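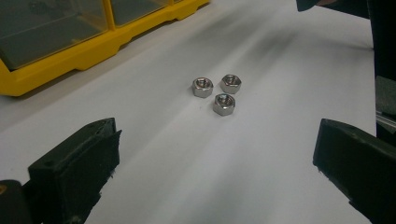

Aba Agyeman wrote that the fill times in the first release could not be compared across cars, as half of them were taken with the engine off and the file did not say which half. Fair point. The engine column was added in this release and the old fill time column was renamed so that scripts will fail instead of reading the wrong thing.

Manport 12V Tire Inflator Runs

Release date: 5/12/18
Maintainer: Dinesh Wanigasekara
Files: runs.csv, units.csv, plugs.csv, notes.txt

What is in it

Manport is a table of fill runs made with small portable tire inflators, the kind that plug into the lighter socket of a car, van or RV. Each row is one run on one tire. There are 685 runs on 139 inflators. Most of the units were bought at retail. A few came to us used, and those are marked in units.csv under "source".

The runs were made on passenger car tires and light truck tires only. Bike tires, air beds and balls are not covered, even when the box says the inflator can do them.

Columns in runs.csv

run_id: a plain number, never reused
unit_id: matches units.csv
tire_size: as printed on the sidewall
start_psi and end_psi: read with a separate hand gauge
unit_psi: what the inflator's own gauge showed at shutoff
fill_sec: seconds from switch on to switch off
engine: on, off, or blank
volts_start and volts_end: read at the socket
stop_reason: target, heat, fuse, hose, other

The gap between end_psi and unit_psi is what most people want from this file. Please check stop_reason before you use it. A run that ended on a blown fuse can still have a unit_psi value, and it means very little.

Columns in units.csv

The "label_amps" column is copied from the sticker on the unit. Where the box and the sticker disagree, the sticker wins and the box value goes in the remarks. "hose_cm" is measured from the case to the end of the chuck. "cord_cm" is measured the same way to the tip of the plug. Sellers often add the two together when they give reach, so don't expect our numbers to match a product page.

Two units from Bakker share a model name but have different motors inside. They have separate unit_id values and should not be merged.

Missing values

A blank cell means nobody wrote the number down. Zero means zero. Voltage was not recorded at first, and 486 runs have both volts_start and volts_end. The rest have one or neither. We did not fill any of them in later.

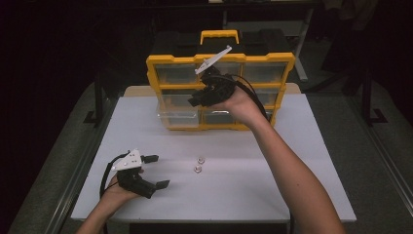
Plugs and adapters

plugs.csv has 308 rows of socket fit checks. One row is one plug in one socket. The "grip" column is loose, normal or tight, judged by hand, and two people will not always give the same answer. If you need something firmer, use "drop_v", the voltage drop across the plug under load.

Splitters are listed with the number of outlets they have, but only one outlet was used at a time. Please do not use these rows to decide whether two things can be run off one splitter.

Known problems

The Lenurness units shut off on heat sooner in the July runs than in the later ones. The air temperature was written in notes.txt for some of those days and not for others. Leave July out if you are ranking units by run time.

Tire size has been typed in several ways, with and without the leading P. There is a cleaned column called tire_size_2. It was made with a short script and then read over once.

Screw-on and lever chucks lose a different amount of air when taken off. end_psi is read after the chuck is off. A correction was tried and dropped. 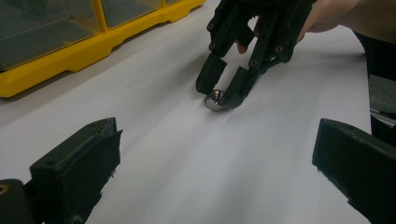
Fig. 3. Parts organizer and paper.

Changes in this release

Added engine.
Renamed fill_time to fill_sec.
Fixed swapped hose and cord lengths on the Furel units.
Removed duplicate rows where the same run had been typed in twice.
Split stop_reason "other" into "hose" and "other". Older rows were sorted from the written notes, and any that were unclear stayed in "other".

Use

The files are free to use and pass on, with the name Manport kept somewhere near the numbers. Please do not quote a single run as a product rating. If you are choosing an inflator for your own car, look at the fuse size for your socket first, then at label_amps, and only then at fill_sec.

Corrections go to Dinesh Wanigasekara. Give the run_id and the column. New runs are welcome if they were read with a separate gauge and the engine column is filled in.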